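The Morning Rounds of a Garment-Folding Gripper

Emmanuel Chege keeps his tools in a cookie tin, and before he lets me sit down he wants me to look inside it. There are two little screwdrivers, a soft toothbrush, a folded lint cloth and a twist of paper holding spare screws, and with these, he tells me cheerfully, he has kept the hand grippers of the Lultetti project going since November (the expensive tool case they gave him holds his lunch!).

Lultetti is the part of Gekanley that teaches machines to cope with laundry, and it does so by sending people into ordinary homes with a gripper in each hand. They pick up sleeves and hems and fold them over, and the recordings go off to train the robot arms at the Wulell workshop. It sounds like light work, and mostly it is, but a gripper that spends its days in fleece and terrycloth needs a good deal more fussing over than I would ever have guessed, and the fussing is Emmanuel's department.

Pads first, always

He starts with the finger pads. Fluff gets into the texture and packs down, and once it has, a pad that ought to catch the edge of a sleeve will slide right over it. So out comes the toothbrush, worked along the pad in short strokes, then the lint cloth, very slightly damp, and then a good wait until everything is dry again. He doesn't hold with soap. Somebody at Nikzad, where he learned the trade on packing machines, once cleaned a whole line's worth of pads with dish soap, and he still shakes his head over the mess it made of the next morning.

Then the arms

Next he opens and closes the jaws by hand, slowly, with his ear down close, listening for a click. A click usually means a pivot screw has backed out a hair, and he'll snug it up a quarter turn and listen again. Too tight is as bad as too loose, he says, and he would sooner do it three times over than lean on the screwdriver. Every gripper gets its jaws worked 99 times before it goes out, and when I ask why he doesn't round it up, he laughs and says the hundredth belongs to whoever is doing the folding.

A trial on the real thing

All that is bench work, and Emmanuel doesn't quite trust the bench. The last check is done over cloth, on a table in somebody's home, with the jaws open and the pads brought down low beside a thick, creamy fleece.
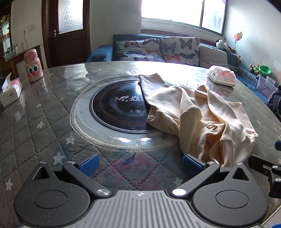
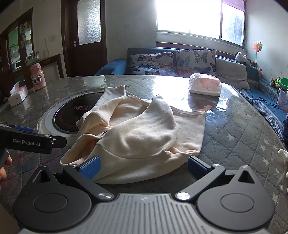 What he looks for

Thick fleece is his favorite test, he says, for the simple reason that it forgives nothing. A thin shirt will let itself be pinched by almost anything, but a fleece has bulk and spring to it, and if one pad is meeting the cloth before the other, the fold goes crooked and he sees it right away. When that happens he goes back to the tin, loosens the late pad, nudges it and tries again.

He writes up each gripper in a school notebook, in pencil, with a line for the pads, a line for the pivots and a line for whatever was bothering him that day. After 1000 folds a set of pads is swapped whether it looks tired or not. The old ones go into a jam jar on his windowsill, and he has plans for them, something to do with chair legs, which he promised to show me the next time I came by.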